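Open Day at Kullex: How a Robot Practices in a Pretend Room 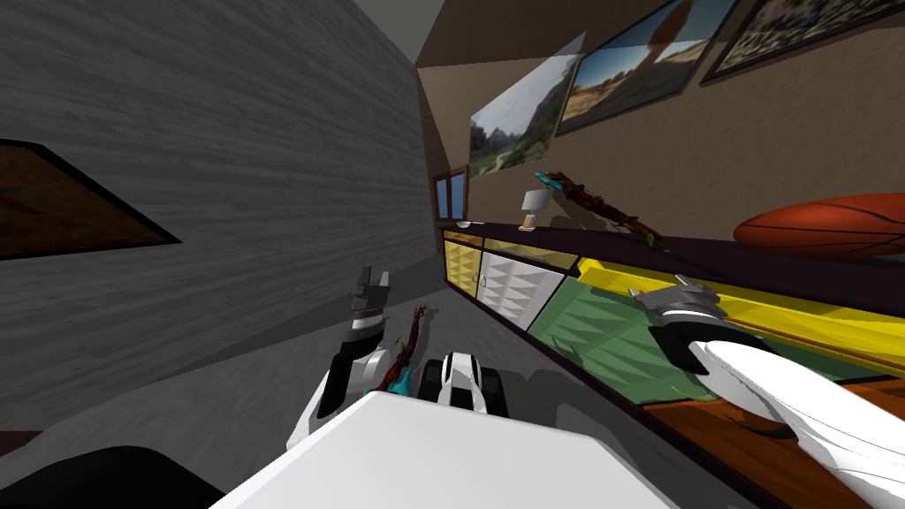

One visitor asked why the robot doesn't just practice in a real kitchen. The guide's answer was that a real arm can break a drawer, and a computer-made drawer costs nothing to replace.

A pretend room like this is called a simulation. It is a set of numbers that a computer turns into walls, cabinets and objects. Each object has a size, a weight and a shape. A basketball is programmed to roll. A toy lizard is programmed to stay where it is put.

The robot has two arms, and each arm ends in a gripper, the part that holds things. One toy lizard is next to the left gripper and another is on the countertop. The right gripper is above the front of the yellow drawer.

At the open day on 08/09/2026, the program was called Darnum. Visitors could start a new practice run by pressing a key. Each run lasts 23 seconds. Then the room resets and everything returns to its starting place — even the lamp.

Darnum had saved 2,588 runs by the morning of the visit. The computer compares them and changes the arm movements a little each time.

Colors and wall pictures can be changed too. This teaches the robot that a drawer is still a drawer when it is painted green.

Children aged eight and up can try the keyboard station at the next open day, in March.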